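**Wanted: a part-time recipe tester and sub-editor for a small cookery quarterly with a large postbag**

Bekbridge, three days a week, fixed term of 4 months with a fair chance of more

The Odwood Quarterly prints recipes that work. That is the whole of our reputation, and last October we put a dent in it with a plum cake that asked for two tablespoons of salt. The recipe had been read by three people, all of whom had been to university. The letters were very good and we have kept them.

We are now looking for someone to stand between our contributors and our readers, with a spoon in one hand and a red pen in the other.

## What you would be doing

Mostly, cooking other people's food exactly as they have told you to. This is harder than it sounds. Anyone who cooks well will see "fry the onions for five minutes until deep brown" and quietly give them half an hour. We need you to give them five minutes, look at them, and write down what you see. Then you ring the contributor, who will say that their onions always brown in five minutes, and you stay polite.

The rest of the job is words. You would:

- cut recipes to fit the page (contributors believe they have been given two pages; they have been given one)
- put the ingredients in the order they are used
- turn "a good glug", "a knob" and "the usual amount" into something a stranger can measure
- check that everything in the list turns up in the method, and the other way round
- answer readers' letters, including the ones from the gentleman in Ineck who doesn't hold with garlic
- wash up

We test each recipe twice, the second time on the cheap oven. It has one setting that works and a door that needs a chair against it. If a sponge rises in there it will rise in anyone's kitchen.

## What you would be working on

The spring and summer numbers are yours from the start. Spring is largely greens and a long piece on dumplings. Summer is cold soups, bread, and eleven pages on pickling by a contributor called Olatunji, who writes beautifully and has never knowingly given a quantity. There is also the knife skills supplement, which has been nearly finished for some time. It needs somebody to decide whether "finely chopped" and "chopped finely" are the same thing, and then to hold that line against all comers.

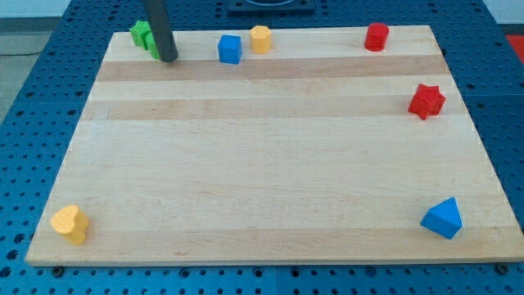 Ibrahim Ibrahim writes that the job is less lonely than the advert makes out, that the phone never stops, and that whoever takes it should insist on having the desk by the window before signing anything. He would also like it known that he warned us about the plum cake. We have checked, and he did, on a note stuck to the biscuit tin.

The desk by the window is open to discussion.

## Who we want

You should be a sound, unshowy cook. We don't mind where you learned. A spell in a café, a school kitchen or a big family would all do nicely, and so would years of cooking from books and muttering at them.

You need to write plain English and be able to spot when other people haven't. Some experience of editing would help, though it needn't be in food. Our best sub-editor so far came to us from a firm that made manuals for boilers, and her instructions for choux pastry have never been bettered.

You will have to eat most things. If you can't, tell us which and we'll see what can be shuffled round. We have managed before without a fish eater, though it was a thin winter.

Please don't apply if you want to develop recipes of your own. You will be tempted, and then there will be cardamom in everything.

## Pay, hours and so on

The pay is £2000 a month before tax, for three days a week. You can choose the days, provided one of them is the day the vegetables come. Hours are nine till five with a proper lunch, which you will quite possibly have made. Leave is in proportion to the hours, and we close altogether over Christmas, by which time we are all sick of it.

The office is up two flights of stairs and there is no lift. We know this rules people out and we are sorry about it. The editing side can be done from home, so if the stairs are the only obstacle, write to us anyway and we'll talk about splitting the post.

Leftovers go home with whoever remembers to bring a tub.

## How to apply

Send us a letter of no more than one side, saying what you've done and why this appeals. Leave the word "passionate" out of it if you can.

With it, please send your edit of the recipe below, cut to fit in half the space. It came to us exactly like this:

> Take your lamb, or mutton if you have it, and brown it in the usual way. Meanwhile you will have soaked the beans the night before. Add the stock, the tomatoes and the other half of the onions. Cook until done. My aunt added a little vinegar but she was wrong. Serves 4, or my brother.

List your queries separately. There are no marks for politeness at that stage.

Post it all to The Odwood Quarterly, 316 Station Road, Bekbridge, marked "Tester". We will reply to everyone, though it may be brief. Those we'd like to meet will be asked in for a morning, paid, to cook one recipe from the summer pile and tell us what's the matter with it.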